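Machines at Work, Unit 6
Can machines do the chores yet?
Notes to go with the lecture, 12 September 2026

Read these before the seminar. The questions at the end are for discussion and will not be marked.

1. What we mean by a chore

A chore is a small job with a clear result that has to be done again and again: clearing a table, sorting laundry, filling a parts tray at the start of a shift. People learn most of them by watching someone else for a few minutes. For this unit a machine "can do" a chore if it gets the right result in a place it was not built for, with no one standing by to put things right. Keep that test in mind, as the trade press often uses a looser one.

2. Chores that were solved by changing the job

Washing machines and dishwashers work well, and have done for decades. Neither copies what a person does at a sink. The job was changed to suit a box with water in it, and the awkward parts (sorting, loading, emptying, putting away) were left to us. Much of factory automation went the same way. At the Wotthorpe bottling works, our case from Unit 4, the line is fast so long as every bottle arrives upright and in the same spot. Crates that come in mixed still go to a bench with two people at it.

3. Picking up and putting down

Nearly every chore that is left over has the same step inside it: take hold of a thing, move it, let go of it in the right place. To do this a machine must

- find the object and tell it from its neighbours
- choose where to grip, and how hard
- get there without knocking anything else
- notice if the grip has failed

The last is often the weakest. A person who drops a spoon knows at once. Many arms carry on through the whole movement with nothing in the grip.

4. The Dimwood trial

Dimwood ran an arm on a tidying task over one December. The task was to put loose items into a container, one at a time, from a different starting layout on each go. There were 2,758 attempts. In 946 of them a person had to step in, which is over a third. The layouts were drawn from 17 household and workshop items, and the soft ones took up most of the staff time.

Two points from the write-up matter for the essay. First, a failure was logged only when someone stepped in, so slow or clumsy successes count the same as clean ones. Second, the items were always on a flat surface with space between them. A kitchen drawer is a good deal harder.

5. Bench tasks

Most research on handling is done on a small scale, with a few items on a table and walls round the work area. A fuzzy toy strawberry gives a different problem from a block with straight sides, and a shallow bowl is a forgiving target — the item can land anywhere inside the rim.

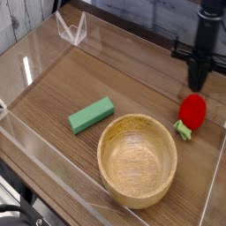

Aoun objects to this whole line of work, saying that a bowl on a table is no more a household chore than a spelling test is a letter home, and that results from the bench should never be quoted as if they came from a kitchen. The opposite view, put by the makers of the Joltau arm, is that a machine which cannot manage the bench will not manage the kitchen either, so the bench is a fair place to start. Both can be held at once, and a good essay will say which claims each of them rules out.

6. For discussion

Pick one chore from your own home or workplace. Which part of it would you change to suit a machine, and who would do the part left over?

Would you pay for an arm that needed help as often as the one in section 4? Does your answer change if the help can be given from another building?

Bring half a page of notes on either question.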